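Workshop notebook, Veltthorpe guide, geology pages
February 15, 2018

Spent the morning on the waterfall section for the Veltthorpe visitor guide. The old text says the Staner falls were cut by the river "over time" and leaves it at that. Visitors ask more than that at the desk, so the new page needs a proper account of the rock, the drop and the old name.

What I have so far. The upper ledge is hard basalt from an old lava flow. Under it is a softer layer, a sandy shale, which the spray wears away from behind. The ledge then hangs out over nothing and a block comes down. The pile of boulders at the foot is the result, and the lip of the falls has been moving upstream ever since. The drop is 30 meters at the main chute. The old leaflet gives 200 feet, which doesn't match and must go.
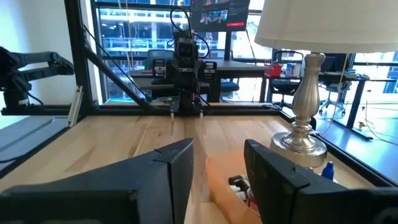
The scale model for the visitor room is the next problem. I want the two layers to read clearly from across the room, and the first test pieces were too close in color. Basalt can stay dark gray. For the shale I had been using a dull brown that disappears under the room lights. A light orange like the block on the butcher-block table would do better, a peach color more than a true orange, and it would sit well against the gray. Mixed a small amount and put it on scrap card. Will look at it again in daylight before mixing more.

The cutaway side also needs a decision on the undercut. If I carve it to scale it is hardly deep enough to see. I am inclined to make it deeper and say so on the label.

Afternoon, the trail text. The route from the Rivera parking lot to the lower overlook has 11 signs, and the guide has to follow the same order. Sign 5 is the one about the legend. The version on the sign has a ferryman who tied his boat above the falls and was carried over while he slept, and the white line down the middle of the chute is meant to be his rope. I have found a second version where it is a weaver and the line is her thread. Both are in print, and neither source says where it was collected. I would put both in and not choose.

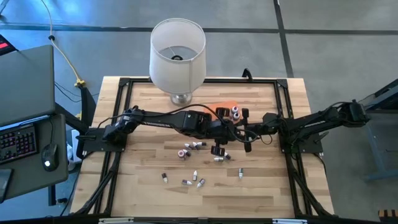
The problem with sign 5 is its length. With both versions it runs well past what people will read standing up, so the ferryman stays on the sign and the weaver goes in the printed guide only. Same for the note on the name. Staner was the family that ran the mill below the falls, and the mill is gone except for the footings, which you can find on the left bank when the river is low.

Notes on when to visit, still rough:

April is the best month for water. Snowmelt and rain come together and all the chutes run.
Late summer is poor, with only the main chute going, but the ledge and the undercut show well then.
The lower overlook gets heavy spray at high water – tell people to bring a jacket and keep cameras covered.
The steps below the last sign are steep and have no rail on the river side.

Tried the Trikine map software for the trail sheet. It draws contours nicely but puts the labels on top of them near the gorge, where the lines are closest. Moved them by hand and saved a copy. Whoever opens the file next, do not press refresh, it puts them all back. 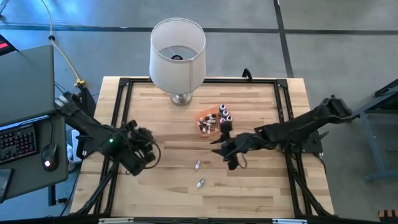 Table with lamp, orange tray of vials, purple-capped bottles.

Still open:
– find a source for the age of the lava flow, the old leaflet gives none
– check the spelling of the mill family on the parish map
– daylight look at the shale color
– ask the park office if the upper path is still closed below the footbridge
– new photo of the boulder pile, the one we have is too dark to print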